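Pukside Village Shops Support Program
Progress report to the Kontogiannis Fund
Reporting period: second half of the grant year

1. Where we are

The grant pays for one thing: keeping small grocery and household stores open in the Pukside district, where the nearest supermarket is a long bus ride away and the bus does not run in the evening. At the start of the grant year, 69 stores were on our list. Four have closed since then. Two of those closed when the owners retired and could not find a buyer, one lost its lease, and one was damaged by flooding and will not reopen at the same address. All the others are still trading.

We said in our application that we would reach 40 stores with direct support by the end of the year. We have reached that number. The work done in each store was different, and the sections below go through it by type. Spending is within the approved budget on every line except transport, which is covered in section 5.

2. Joint ordering

Joint ordering remains the most used part of the program. Stores send in their orders for dry goods, cleaning products and toiletries by noon on the cutoff day, we combine them, and the wholesaler in Staleck delivers to four drop points. Owners collect from there.

The main benefit is that a store can buy part of a case. Before the program, an owner who wanted a few bottles of floor cleaner had to take a full case and tie up the money until it sold. Slow lines such as floor cleaner, drain cleaner and shoe polish are now the ones most often ordered through us. Fast lines such as rice, oil and sugar are still mostly bought direct, as the owners already get a fair price on them.

Two problems came up. The first was late orders. In the early rounds we held the combined order open for stores that had missed the cutoff, and this pushed the whole delivery back by a day. We stopped doing that in the fall. There were complaints at first, and late orders have since become rare. The second problem was breakage and leaks in mixed cases. The wholesaler has agreed to repack mixed cases with dividers and to credit damaged items without a return. We have asked for this in writing and have not received it yet.

3. Shelf and stockroom work

Owners asked for more help with stock than we had planned for. Most of the stores do a full stock check once a year or never, and the usual result is that old stock sits behind new stock until it is out of date. Our two field staff now offer a half-day visit in which they go through the shelves with the owner, pull expired goods, and set up a simple weekly check of one section at a time.
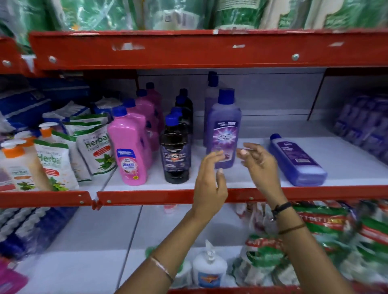

Staleck, 1 February 2026

The half-day visits are going well and we would like to keep them in the next period. Owners who have had one tend to ask for a second. The weekly check is kept up in most of the stores we went back to, although in several it has slipped to once or twice a month. We do not see this as a failure. A monthly check still finds most of the problems.

Cleaning products and toiletries turned out to be a good section to start with. They do not spoil quickly, so there is less pressure, and the owner can learn the routine before moving on to food. We have rewritten the visit guide in that order.

We also hold a small fund for shelving repairs, lights and price label strips. The largest single payment allowed is 2,000, and only one store has needed the full amount. Most claims have been for lighting. We have turned down requests for new signs and outside painting, as these were not in the agreement.

4. Record keeping and training

The training course was run twice, once in Staleck and once in Pukside. It covers pricing, a basic cash book, and how to read a supplier invoice. Attendance in Staleck was good. Attendance in Pukside was poor, and the reason given by owners was the start time. Many of them run the store alone and cannot leave it during the afternoon. The next course will be held in the evening with a meal provided, and we have moved money from the printing line to pay for it.

The Grikier cash register software has been a mixed result. It works well in the larger stores, where there is a computer on the counter and someone who is used to it. In the smaller stores it is often switched off after a few weeks. Staff time spent on phone support for it was higher than planned. We propose to stop offering it to stores that do not ask for it, and to give them the paper cash book instead. The unused licenses can be returned for a partial refund if we give notice before April.

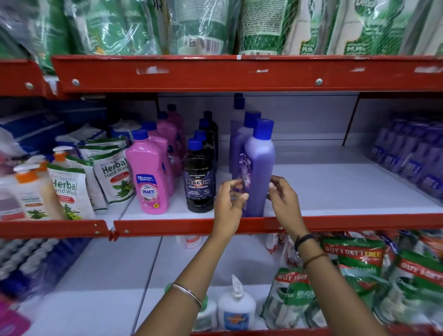

Floor cleaner and refill pouches on the shelves of a store in the program.

5. Budget

Transport is over budget. Fuel costs rose, and the number of stockroom visits was higher than we had allowed for. The overspend is covered by savings on venue hire and on the software licenses that were never taken up. No extra money is requested for this period. A full statement is attached as Annex A, with receipts for all payments from the repair fund as Annex B.

One staff post was vacant for seven weeks. The saving from that vacancy has not been spent, and we ask for permission to carry it over to the next period for the evening course.

6. Risks

The main risk is the wholesaler. The joint order depends on one company, and its contract with us runs year to year. We have had a first talk with a second supplier, who would deliver to two of the four drop points but not to the other two. This would be a partial answer at best. We will report again when we have a written quote.

The second risk is the age of the owners. Many are close to retirement and have no one in the family who wants the store. The program was not set up to deal with this. We think the fund should consider whether it wants to support handovers, for example by paying for a trial period in which a new owner works alongside the old one. We can send a short proposal if that would be useful.

Rent is a smaller worry. The stores in Staleck itself are the most exposed, and those in the outlying villages mostly own their buildings.

7. Next steps

Before the next report we plan to run the evening course in Pukside, give notice on the unused Grikier licenses, get the wholesaler's terms on damaged goods in writing, and finish the second round of stockroom visits. The stores in the north of the district will be visited first, as the road there is often closed for repairs later in the year.

We also need a decision from the fund on the carry-over requested in section 5. The room for the evening course has to be booked a month ahead, and we would like to have the answer before then.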